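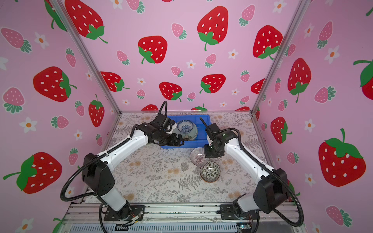

Home & Craft > Walls and Surfaces

Lining a three-sided table nook with patterned paper

Thursday, January 3, 2019

A small square table with a wall on three sides is an easy place to use a pattern you wouldn't put across a whole room. The strawberry print is busy, with big red fruit, smaller pink ones and little white flowers on pale pink, so the tabletop gets something quieter: grey ferns and leaves on light beige, with a few tan flowers. A plain blue bin and a clear ribbed glass bowl are easy to pick out against both.

The method suits any low nook with flat panels. The measurements are for panels 802 mm wide and 551 mm high. Change them to fit yours.

What you need

Patterned paper for three walls, all from the same batch
Self-adhesive covering for the tabletop
Ultano paste, or whatever the paper maker recommends
Pasting brush, smoothing brush and a felt-edged squeegee
Sharp knife with spare blades, steel ruler, pencil
Sugar soap, sponge, fine sandpaper and filler

1. Prepare the panels

Wash the panels with sugar soap, rinse and leave to dry. Fill any screw holes, sand them flush and wipe off the dust. Bare board soaks up paste, so give it a coat of size and let it dry overnight.

2. Find the repeat

Unroll the paper on the floor and measure from the top of one strawberry to the top of the next identical one. Write the figure on the back of the roll. A large fruit should sit near the top centre of the back wall, where you look first. Mark that spot in pencil.

3. Cut the back wall

Cut the first piece with 40 mm spare at the top and bottom. If the roll is narrower than the panel, centre the first drop and match the others to it on both sides. Number each piece on the reverse and draw an arrow pointing up. Strawberries upside down are surprisingly hard to notice until the paste has dried.

4. Hang the back wall, then the sides

Paste the back piece, fold it loosely and let it rest for as long as the packet says. Hang it from the top and brush outward from the middle. Carry 18 mm of paper around each back corner, crease it in with the squeegee, then lay the side pieces over that strip.

The pattern will drift a little at the corners. Match it at eye level and let the rest go. Trim along the top and bottom with a new blade while the paper is damp — an old blade will drag and tear.

5. Cover the tabletop

Wait a full day before starting on the table. Cut the covering slightly oversize, peel back a hand's width of backing and stick down the rear edge first. Work toward yourself with the squeegee, peeling as you go. Prick any bubbles with a pin and press them flat. Trim the front edge last.

Ferns look fine running in any direction, so there is no need to line them up with the walls.

Choosing the two prints

We ordered samples of Hosa and Nghiêm from Zemalport in October and kept them taped up for a week. Look at yours in daylight and again under the lamp you use at night. Pinks in particular can turn orange under a warm bulb.

Care

Dust the walls with a dry cloth. Wipe the table with a damp sponge and mild dish soap, and keep scouring pads off it. Save the offcuts flat in a drawer for patches.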